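Talks > Small Trade Evenings > Running a Stall on Your Own (speaker notes)

RUNNING A STALL ON YOUR OWN
Speaker notes, Anwara Roy
Sep 17, 2020

Slot is 20 minutes with questions after. Last time I ran over and Pranab Mondal stood at the back making a winding motion with his arm for the whole of the pricing section. Cut the anecdote about the goat if behind.

Opening

Good evening. I sell tea towels. I've sold them at street markets, school fairs, one wedding and a boat show, and the boat show people still owe me a parking refund. Before that I worked in insurance, where I learned to fill in forms without crying, and you will use that skill more than any other I mention tonight.

(Pause. If no laugh, keep moving. Do not explain it.)

I'm going to talk about picking a market, what to put on the table, prices, and the dead hour after lunch. I won't talk about social media. I have an account. It has a picture of a towel on it.

Picking a market

Go as a customer first. Go twice, once when it opens and once near the end, and look at people's hands. If everyone is carrying coffee and no one is carrying a bag, you've found a lovely place to have a coffee.

Ask the other sellers how it's going. They will all say "quiet today." This is a greeting and has no information in it. Ask how many years they've been coming. Somebody who has paid for the same corner four years running is telling you something, whatever their face is doing.

Read the rules on what you can sell. I was once placed next to another tea towel seller at Brikden, same size stall, same Christmas robin more or less. We were very polite to each other for seven hours. I have never been so tired.

Fees: if the organizer takes a pitch fee and a share of your sales, do the sum on a bad day's takings. The organizer has already done it on a good day's, it's in the brochure.

What to put on the table

Less. I started with 347 towels, all of them out, in stacks, like a linen cupboard that had been arrested. People would lift the top one, see the one below was the same, and put it back slightly crooked. I spent the day squaring the corners.

Now I put out one of each design, opened flat enough to see the picture, and keep the rest in a box. Sales went up. My sister says it's because I finally stopped fussing with the stacks and looked at people. My sister can come and do the boat show.

On the table itself: buy one that folds and that you can carry with one arm, as the other arm will have the stock in it. Wipe-clean top. Scuffs don't matter, the cloth goes over them. Practice putting it up at home, alone, with the clock on. You will pinch a finger. Better in your own kitchen than in front of the cheese man.

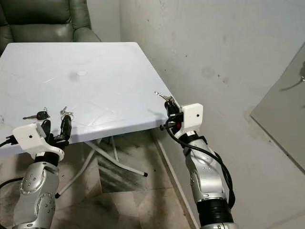

Prices

Put them on everything. People in this country would sooner walk away than ask what a thing costs, and I include myself. I left a shop in March over a lamp.

Round numbers. I tried 9.95 for a season and gave away my own weight in nickels.

Don't apologize for the price. I used to say "they're twelve, I know, I know." What did I know? Say twelve and then close your mouth. The quiet after it feels like a winter. It's two seconds long.

Discounts: have one offer, write it on a card, and stick to it. Mine is 2 for twenty. If someone asks for three for twenty, I point at the card as if it were the law and I were only its humble clerk. Works very well. A man at Tratia once argued with the card directly, over my head, and bought four.

(Check the clock here. Should be past halfway. If past three quarters, skip the dead hour and go to the cash box.)

The dead hour

Every market has one. Lunch is over, the children are sticky, and the only person at your stall is telling you about his knee. Stay standing if you can. Once you sit down and get your phone out, you're a woman waiting for a bus with some towels.

Give yourself a job that looks like work. I refold. I've seen people hem, sand, paint and polish, and it does bring folks over. I've also seen a man do his taxes. It brought over his accountant.

Do eat something. Do not eat a meatball sub. There's a design called Blue Hens that I can no longer sell at full price.

The goat (only if time)

You've all heard it by now from Pranab. He tells it wrong. It was one towel and the goat was fine.

Cash box

Start with 200 in small bills and write that number on the inside of the lid. At the end of the day take it out before you count anything. I didn't do this at my first three markets and believed I was getting rich.

Take cards. Yes, the reader will lose its signal. Hold it up over your head and turn slowly. I can't defend this but I do it every time.

Write down what sold, by design, before you drive home. By the time you've parked you'll remember only the nice customer and the rude one, and neither of them tells you how many hens to print.

Questions

Likely ones:

Insurance. Yes, get it. I can talk about this for much longer than anyone wants.

Gazebos. Weights on all the legs, every time, even in sunshine. Mention the one at Hamus that ended up on the bowling green.

Where do I get my towels printed. Smile, say "a small firm", drink some water.

Thank Pranab for the chairs. Leftover Blue Hens are by the door, half price, cash or card.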